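차고에서 차를 오래 보관할 때 해 두는 일들

주말에만 타는 차나 겨울 동안 세워 두는 차는 매일 타는 차와 다른 곳에서 문제가 생긴다. 타이어는 닳기 전에 굳고, 배터리는 쓰지 않아도 방전되고, 연료는 탱크 안에서 변한다. 아래는 집 차고나 지하 주차장에서 특별한 장비 없이 할 수 있는 일들을 순서대로 적은 것이다. 차종마다 다른 부분이 있으니 토크값이나 오일 규격은 반드시 자기 차 설명서를 따른다.

세차부터

보관 전 세차는 겉보기보다 하부가 중요하다. 휠하우스 안쪽과 사이드실 아래 물빠짐 구멍에 모래와 낙엽 부스러기가 뭉쳐 있으면 그 부분이 봄까지 젖어 있다. 수압이 약한 정원 호스로도 충분하고, 손가락이 들어가는 곳은 장갑을 끼고 긁어낸다. 고압수를 쓸 때는 라디에이터 핀과 도어 고무에 가까이 대지 않는다.

세차하고 바로 커버를 씌우면 안 된다. 짧은 거리라도 한 번 달려서 브레이크 디스크와 문틈의 물기를 말린다. 비 오는 날 세차해서 그대로 넣었다가 디스크에 패드 자국이 그대로 녹으로 찍힌 적이 있다. 몇 번 밟으니 없어지긴 했지만 첫 제동 때 나는 소리가 꽤 크다.

왁스는 얇게 한 번이면 된다. 두껍게 바르면 닦아내는 일만 늘어난다. 검은색 무도장 플라스틱에 왁스가 묻으면 하얗게 남으므로 마스킹 테이프를 먼저 붙여 둔다. 이미 묻었다면 부드러운 칫솔에 중성세제를 묻혀 문지른다. 그래도 남는 것은 플라스틱용 복원제를 발라야 가려진다.

연료와 오일

휘발유는 가득 채워서 보관한다. 탱크 속 빈 공간이 클수록 결로가 생기기 쉽다. 석 달 넘게 세울 계획이면 연료 안정제를 먼저 넣고 그 위에 주유한 다음, 엔진을 15분 돌려서 라인 끝까지 섞인 연료가 가게 한다. 순서를 바꿔 주유 후에 넣으면 주유구 목에 남는 양이 많다.

엔진오일은 보관 전에 간다. 봄에 갈면 되지 않느냐고 묻는 사람이 많은데, 쓰던 오일에는 수분과 산성 물질이 섞여 있어서 그것을 몇 달씩 안에 담아 두는 셈이다. 작년에는 교환 후 2638km밖에 타지 않았지만 그래도 갈았다. 주행거리가 짧아도 일 년이 지났으면 간다.

냉각수는 농도만 확인한다. 비중계는 값이 싸고 한 번 사면 오래 쓴다. 색이 맑은지도 보고, 갈색 기운이 돌면 보관보다 냉각 계통 점검이 먼저다. 워셔액도 여름용이 남아 있으면 다 뿌려서 비우고 겨울용으로 바꾼다. 노즐 끝에 남은 여름용이 어는 경우가 있으니 새 워셔액이 나올 때까지 뿌린다.

배터리

유지 충전기를 쓸 수 있으면 쓰고, 콘센트가 없는 주차장이면 마이너스 단자를 분리한다. 분리하기 전에 오디오 코드와 창문 초기화 방법을 메모해 둔다. 요즘 차는 단자를 빼면 트렁크가 전동으로 열리지 않는 것도 있다. 배터리가 트렁크에 있는 차라면 기계식 열쇠로 열 수 있는지 먼저 시험해 본다.

단자에 흰 가루가 앉았으면 따뜻한 물에 베이킹소다를 풀어 칫솔로 닦고, 마른 천으로 닦은 뒤 단자용 그리스를 얇게 바른다. 가루가 눈에 들어가면 위험하므로 보안경을 쓴다. 닦은 물은 도장면에 흘리지 않게 아래에 걸레를 받친다.

유지 충전기의 집게는 보닛을 완전히 닫았을 때 선이 눌리지 않는지 본다. 눌린다면 집게 대신 고정형 커넥터를 단자에 물려 두고 그릴 안쪽으로 빼는 편이 낫다. 커넥터 끝에는 마개를 씌운다. 마개가 없으면 작은 비닐봉지를 씌우고 고무줄로 감아도 한 철은 버틴다.

타이어

보관 중에는 공기압을 평소보다 조금 높인다. 단, 타이어 옆면에 적힌 최대치를 넘기지 않는다. 다시 탈 때 원래 압력으로 내려야 하니 운전대에 쪽지를 붙여 둔다. 나는 쪽지에 네 바퀴 압력, 날짜, 계기판 숫자를 같이 적는다.

차를 받침대에 올려 두는 사람도 있는데, 서스펜션이 완전히 늘어진 채로 몇 달이 지나면 부싱에 좋지 않다. 올리려면 하부 암 쪽을 받쳐서 눌린 상태를 유지해야 한다. 자신이 없으면 그냥 바닥에 두고 2주에 한 번 반 바퀴쯤 굴려 자리를 바꾼다. 타이어가 닿는 자리에 두꺼운 고무 매트를 깔면 바닥 습기도 막고 눌림도 덜하다.

주차 브레이크는 당겨 두지 않는다. 패드가 디스크나 드럼에 붙는다. 평지에서 기어를 넣고 고임목을 앞뒤로 괸다. 고임목은 나무토막으로도 되지만 바닥이 매끈하면 밀리므로 밑면에 미끄럼 방지 테이프를 붙인다. 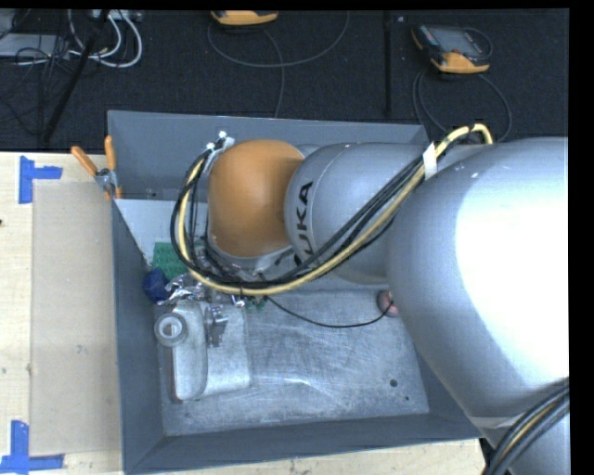
떼어낸 부품과 볼트는 뗀 순서대로 정리해야 조립할 때 시간을 아낀다. 하부 커버 하나만 내려도 길이가 다른 볼트가 여러 종류 나온다. 지퍼백에 부위 이름을 적어 담고, 두꺼운 종이에 부품 윤곽을 대충 그린 다음 볼트를 제자리에 꽂아 두는 방법도 좋다. 커버나 브래킷처럼 봉지에 안 들어가는 것은 사진에서 밝은 색 나무 작업면 위에 놓인 회색 통같이 위가 트인 통에 모은다. 뚜껑이 없어야 무엇이 들었는지 보이고, 길쭉한 부품도 걸치지 않고 세워 넣을 수 있다. 통 색이 밝은 회색이나 흰색이면 검은 클립이 바닥에 떨어져 있어도 찾기 쉽다. 통 바닥에 헌 수건을 깔면 도장된 부품끼리 긁히는 것도 줄어든다. 기름 묻은 것과 내장재는 절대 같은 통에 넣지 않는다.

작업대 쓰는 법

작업대 높이는 팔꿈치보다 조금 낮은 정도가 편하다. 힘을 주는 일이 많으면 더 낮게, 전선 작업처럼 들여다보는 일이 많으면 더 높게 한다. 높이를 바꿀 수 없는 작업대라면 두꺼운 합판 조각을 하나 준비해 두었다가 필요할 때만 올린다.

나무 상판은 기름을 먹으면 지워지지 않는다. 오일 필터나 브레이크 부품을 놓기 전에 골판지를 깔고, 일이 끝나면 골판지째 버린다. 신문지는 기름이 금방 배어 나와서 두세 겹을 깔아도 소용이 적다. 상판에 이미 얼룩이 졌으면 고양이 모래를 부어 하룻밤 두었다가 쓸어낸다. 깊이 밴 것은 남지만 손에 묻어나는 것은 없어진다.

바이스에 알루미늄이나 도금 부품을 물릴 때는 턱에 가죽 조각을 댄다. 못 쓰는 허리띠를 턱 길이로 잘라 양면테이프로 붙이면 된다. 우리 집 바이스에는 Biter라고 매직으로 써 붙여 놓았다. 맨 턱으로 물렸다가 이빨 자국이 난 부품이 벌써 여럿이다.

공구는 쓰는 빈도대로 둔다. 10, 12, 14밀리 소켓은 세트 상자에서 꺼내 자석 막대에 따로 붙여 두었다. 상자를 열고 닫는 일이 줄어든다. 토크 렌치는 쓰고 나서 눈금을 최저로 돌려 놓고, 떨어뜨린 적이 있으면 다음에 쓰기 전에 점검을 맡긴다.

실내

매트를 모두 꺼내서 따로 말린다. 고무 매트 아래에 깔린 카펫이 젖어 있는 경우가 가장 흔한 곰팡이 원인이다. 손바닥으로 눌러 보고 차가우면 아직 젖은 것이다. 앞좌석을 끝까지 밀어서 그 아래도 확인한다.

가죽은 미지근한 물에 적셔 꼭 짠 극세사 천으로 먼저 닦고, 마른 다음 보호제를 바른다. 보호제를 시트에 직접 뿌리지 말고 스펀지에 덜어 쓴다. 바늘땀 사이에 흰 것이 남으면 부드러운 붓으로 털어 낸다. 구멍이 뚫린 통풍 시트는 보호제를 아주 조금만 써야 구멍이 막히지 않는다.

제습제는 바닥에 두는 물통형보다 걸어 두는 주머니형이 안전하다. 물통형을 뒷좌석 발밑에 두었다가 차를 옮기면서 엎으면 카펫을 통째로 뜯어야 한다. 염화칼슘이 섞인 물은 금속 볼트에도 나쁘다.

창문은 차고 안이라면 손가락 하나 두께로 열어 둔다. 쥐가 드나드는 차고에서는 닫는 쪽이 낫고, 대신 흡기구 입구에 철망을 덧댄다. 철망을 덧댔으면 이것도 운전대 쪽지에 적는다. 박하 기름을 적신 솜은 효과가 며칠 가지 않아서 매주 갈아 줄 생각이 아니면 권하지 않는다. 과자 부스러기와 휴지를 치우는 것이 더 낫다.

고무와 경첩

문 고무에는 실리콘 계열 스프레이를 천에 묻혀서 바른다. 석유계 윤활제는 고무를 부풀게 한다. 컨버터블이라면 지붕 이음매의 고무도 같이 바르고, 지붕은 닫은 채로 보관한다. 접어 두면 천에 주름이 자리를 잡는다.

경첩과 도어 체크에는 흰색 리튬 그리스를 쓴다. 예전 그리스가 까맣게 굳어 있으면 먼저 닦아내고 바른다. 위에 덧바르면 모래가 섞인 채로 갈린다. 열쇠 구멍에는 흑연 가루를 조금 넣고 열쇠를 몇 번 꽂았다 뺀다.

커버 고르기

실내용은 통기가 되는 얇은 천이면 된다. 방수 커버를 실내에서 쓰면 안쪽에 습기가 갇힌다. 바깥에 세운다면 여러 겹짜리를 사고, 바람에 펄럭이지 않게 배 밑으로 끈을 두른다. 펄럭이는 커버는 도장면에 사포질을 하는 것과 비슷하다.

커버를 씌우기 전에 안테나와 미러 모서리에 헌 양말을 씌워 두면 천이 잘 찢어지지 않는다. 벗길 때는 앞에서 뒤로 접어 가며 걷고, 바닥에 닿은 가장자리가 안쪽 면에 닿지 않게 한다. 다음번에 어느 쪽이 앞인지 헷갈리지 않도록 앞쪽 안감에 색실을 꿰매 두었다.

서류와 기록

정비 영수증은 감열지가 많아 몇 년이면 글씨가 사라진다. 받은 날 복사하거나 스캔해 둔다. 원본은 버리지 말고 투명 비닐에 넣되, 부드러운 PVC 비닐은 감열지 글씨를 빨리 지우므로 폴리프로필렌 제품을 쓴다. 나중에 차를 팔 때 도장 찍힌 정비 수첩과 영수증이 맞아떨어지면 설명할 일이 줄어든다.

직접 한 작업도 적는다. 날짜, 주행거리, 쓴 부품 번호, 남은 부품을 둔 곳까지 한 줄로 쓴다. 내 공책은 이제 161쪽까지 왔다. 글씨가 엉망이어도 날짜와 숫자만 읽히면 쓸모가 있다.

예비 열쇠의 건전지는 빼서 열쇠와 같이 봉투에 넣어 둔다. 넣은 채로 두면 새는 일이 있다. 봉투에는 건전지 규격을 적어 놓는다.

다시 꺼낼 때

시동을 걸기 전에 바닥부터 본다. 고인 자국이 있으면 색과 위치를 확인한다. 그다음 오일, 냉각수, 브레이크액 순으로 보고, 흡기구 철망을 떼고, 배터리를 연결하고, 공기압을 되돌린다. 에어필터 통도 열어서 둥지가 없는지 본다.

시동이 걸리면 제자리에서 오래 공회전하지 말고 오일 경고등이 꺼진 것을 확인한 뒤 천천히 움직인다. 처음 몇 킬로미터는 브레이크를 가볍게 여러 번 밟아 녹을 닦아낸다. 핸들이 떨리면 타이어가 눌린 자국일 수 있으니 조금 달려 보고, 데워진 뒤에도 떨리면 밸런스를 본다. 에어컨은 추운 날이라도 잠깐 켜서 컴프레서를 돌려 준다.

돌아와서 한 번 더 바닥을 본다. 골판지를 엔진 아래에 깔아 두고 다음 날 아침에 꺼내 보면 새는 곳이 어디쯤인지 알 수 있다. 골판지에는 차 앞쪽 방향을 화살표로 그려 놓는다.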